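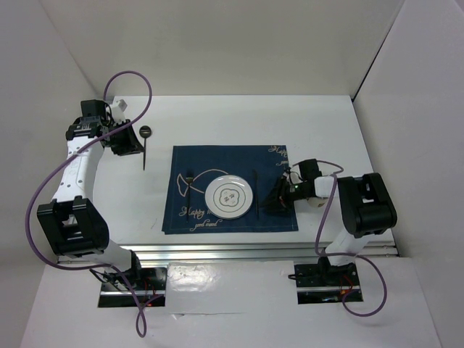
Kamala Hegde
Program Lead, Grorkier Adult Reading Project

Progress report to the Pillai Fund
2024-11-30

Sending this ahead of our call so you have something to read on the train. Finance sheet is separate, in the shared folder, same layout as last time.

Where we are

Enrollment is at 66 learners across both sites. Target for this point was 60, so a little ahead. Kostitz is full and has a waiting list. Plundus still has room on the evening side, mornings full.

Started the period with 19 tutors, all trained, all matched. Lost two in August (one moved, one new baby) and replaced both before the fall groups began. No group went without a tutor for more than a week.

Tutoring hours delivered: 600. That is one-to-one and small group together. I haven't split them in this report, the split is in the finance sheet, second tab.

What went well

The workplace forms unit. We wrote it over the summer after learners kept bringing in the same papers: timesheets, leave requests, a benefits letter that honestly I had to read three times myself. So now there's a unit. Six sessions, each one built on a real form with the names changed. Attendance in those weeks was the best of the whole period and two employers near Plundus have asked if they can send people.

Moving the Kostitz evening group half an hour later. Small thing but the bus gets in at ten past and people were walking in late and embarrassed. Now they aren't.

Book lending shelf is going. Mostly short novels and cookbooks. The large print goes first every time, so the next order will be nearly all large print.

What didn't

The Plundus family reading night. Planned as monthly, ran twice. Turnout poor both times, clashed with school events and I didn't check the school calender, my mistake. Restarting in the new year on a different evening, and the school office has agreed to put it in their newsletter.

Mid-point reading checks are behind. We said all learners would have one by now. Everyone at Kostitz has, Plundus mornings has, Plundus evenings is about half way. Will be finished before the holiday break. I don't want to give you gains figures off a partial set so please wait for those.

Learner handbook rewrite not started. Was in the plan for this period. It got pushed by the forms unit and I would make the same choice again, but it is late and I'm noting it.

Money

Spending is slightly under on travel and slightly over on printing. The forms unit eats paper, every learner needs clean copies to practice on and then more clean copies. I'd like to move the unspent travel line over to printing. Under the agreement I need a yes from you in writing for that, an email reply is fine.

Room costs at Kostitz go up in the new year. The letter from the landlord is in the folder. We can cover it through the end of the grant but not past it, and that needs to go into the renewal conversation.

From learners

Asked at the end of the fall groups what had changed. A few answers, used with permission:

"I read the whole letter from the clinic before I called them."

"My daughter used to do my timesheet. I do it now."

"I still don't like reading out loud but I don't mind it as much as I did."

One person said the chairs at Plundus are terrible. They are. Looking for better ones, donated if possible.

Next period

Finish Plundus reading checks, send you the results in one table.
Second run of the forms unit, with a new session on pay stubs.
Tutor refresher, one Saturday-length day split over two evenings instead, tutors voted for that.
Restart family night.
Handbook draft, plain language, tested with learners before it goes to print.
Clear the Kostitz waiting list by opening an afternoon group, if the room is free. Have asked. No answer yet.

Need from you

1. Written OK on the travel to printing move.
2. Whether the employer referrals are allowed under this grant or need thier own agreement. The employers are asking and I've been putting them off.
3. A date for the renewal call.

I'm at Kostitz most mornings and slow on email until the afternoon. Phone is better if it's urgent.

Kamala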